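Sorting Hookup Wire: Your Questions
Updated May 2025

I get a lot of mail about wire. More than I ever got about the radios, which stings a little! So these are the questions that keep landing in my inbox from Gusville and beyond.

Do I really have to sort the short pieces?
You don't have to, but I do, and I love it. Short brown ends make perfect jumpers, and a piece that's already bent into a loop or a hook straightens out fine between your fingers (go slow near the kinks, that's where the copper gives up).
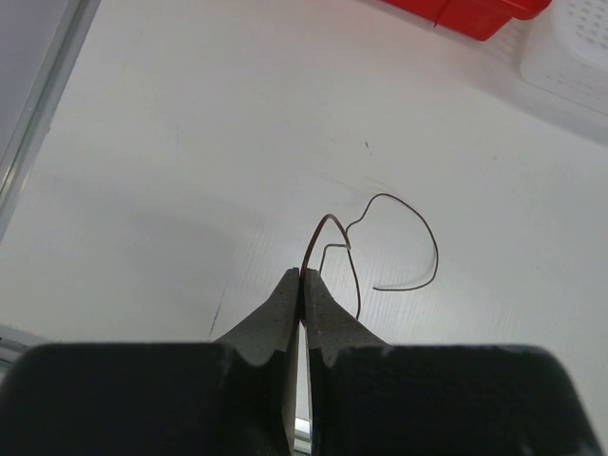 Griet Timmermans wrote in to say she throws out anything shorter than her thumb and has never once missed it. Fair enough, Griet! I keep mine anyway.

How do you get a knot apart without wrecking it?
Don't pull. I know you want to pull. Find one loose end, pinch it, lift the whole mess a little off the table and let it hang, then work that one wire back through the loops. I start with whichever color is on top. Pink is my favorite for this because I can follow it through brown and purple even at night with my terrible lamp.

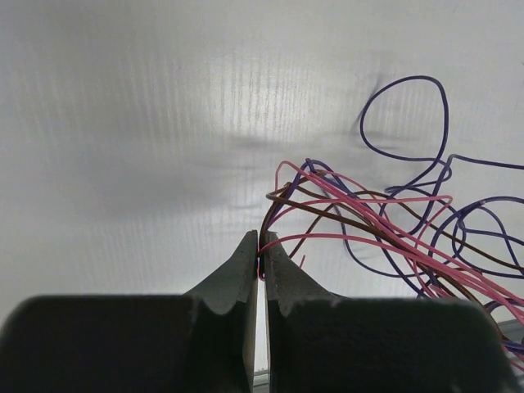

If two wires are really locked together, push slack into the knot from both sides and go have a coffee. I once spent a whole August evening on a bundle from the Puldale swap meet and got 41 usable wires out of it, so it can be done.

Baskets, trays or drawers?
Open baskets and trays, all the way. Drawers are where wire goes to get tangled again. I like a white table with the containers lined up along the back and the pile in the middle, so everything travels the same direction. One color to a container if you've got enough of them. If you don't, put the reds by themselves and let the darker ones share.

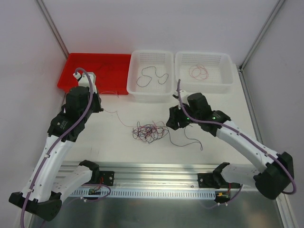 Should I coil or fold?
Coil, loosely, around three fingers. Folding leaves creases and I hate creases.

Can I send you my tangles?
Please don't. Zlatko Stojanović mailed me a shoebox full and I'm still not done with it.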